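Chapter 4
Water, and Why We Forget to Drink It

I grew up in Garinstead, where summer lasted forever and the school had one bubbler for 60 kids. You queued, you got a warm mouthful, you went back to class with a headache. I blamed maths for years!

So let's start this chapter with your own habits. Before you read on, jot down everything you've drunk since you woke up -- tea and juice count too. Most of my students are surprised by how short the list is.

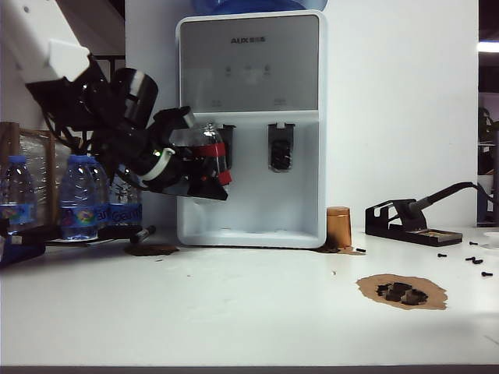 Figure 4.1 A countertop water dispenser with a jug seated on top.

Your body loses water all day long, through breath, sweat and urine, even when you're sitting still. A litre is 1000 millilitres, and on a hot afternoon of netball you can sweat that out before you feel properly thirsty. We'll look at where the water goes, what your kidneys do about it, and how colour (yes, that colour) can give you a clue. Keep your list handy -- you'll need it for Activity 4.1.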